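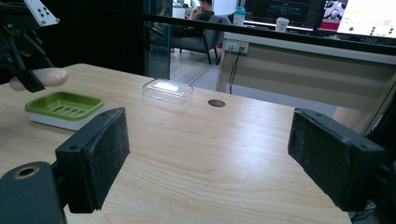 Zorica Stoyanova wants to know whether you have to own a motorcycle to come along, and whether a person who gets carsick on anything twistier than a driveway should even bother writing in. No to the first one, Zorica, and yes please to the second! Three of you asked more or less the same thing after I mentioned the Povon Loop last week, so I'm putting the whole call up here where I can point people to it.

I'm looking for 12 riders and drivers for a back-roads trip this September. The Povon Loop is 338 miles of county blacktop and a little bit of gravel, and I've been scribbling notes on it for a blog series that keeps getting longer. Now I'd like to turn it into a real printed guide, the kind you can fold up and stuff in a tank bag, and I can't do that by myself. I have one set of opinions and one stomach. I've eaten the same pie at the same counter every time I've gone through Kilturer (rhubarb, if they have it) and I couldn't tell you a thing about the rest of the menu.

So what would you be doing? Riding, mostly. We go out on a Thursday morning and come back Sunday afternoon, in little groups of three or four so we don't take over every parking lot we pull into. Each group gets a stretch of the route and pokes around in it. You stop where you feel like stopping. You talk to people. You write down what's open, what it costs, where the bathroom is, and whether the road was any fun. At supper we all get together and argue about it. The longest day is 151 miles, which sounds like nothing until you've stopped at every antique barn along the way.

Any bike that can hold highway speed is fine. Passengers are fine. Cars are fine too – I'd love to have at least two, partly for the luggage and partly for readers who'd never get on a motorcycle and still want a nice weekend. Sidecars go straight to the top of the pile, I won't pretend otherwise.

You do need to be licensed and insured for whatever you bring, and you need to be comfortable riding in the rain. I cancel for lightning. I don't cancel for drizzle. Helmets on for everybody, and no drinking until the bikes are parked for the night. If that rule bugs you, this isn't your trip, and no hard feelings.

Now the money. This is not a paid job and I want to say that up front. Prinum, the little press that's going to print the guide, is covering three nights' lodging, two to a room, plus supper each night. Gas and lunches are on you. Everybody who comes gets their name in the book and five copies of it. The first printing is only 800, so five is pretty generous, I thought.

There is one paying spot, and that's for somebody to draw the maps. Arben Trajkovski was going to do them and then had the nerve to move to Oregon. I need six small maps, black and white, hand drawn or made to look it, and the fee is $800 flat. You'd come on the ride as one of the 12. If you can letter neatly and you know which way is north, send me a sample of anything at all, even your uncle's farm.

Lodging is mostly the old motor court in Kilturer, which has been cleaned up a lot, and one night at the Živković place out by the lake. They've got cabins with bunks and a big screen porch. Bring a flashlight and your own towel. The second cabin has stairs, so if your knees are like mine, tell me early and I'll put you in the first one.

To apply, send me an e-mail through the contact page with your name, your town, what you ride or drive, and how long you've been at it. Beginners, tell me you're beginners and I'll pair you up with someone patient. Then write me one paragraph about a place you stopped once and didn't mean to. It doesn't have to be polished. I'd take a good paragraph about a gas station over a fancy one about a sunset any day.

Couples can apply together, but write two paragraphs, please.

I'll take letters through the end of next month and answer everybody, even if the answer is maybe next year. Exact dates go out once I know who's coming, and there'll be a short practice ride before then for anyone who wants it – Saturday morning, coffee first, home by lunch.

Oh, and dogs. Zorica asked about that too. The cabins say yes, the motor court says no, so I'm afraid the dog stays home.

Posted 5/20/11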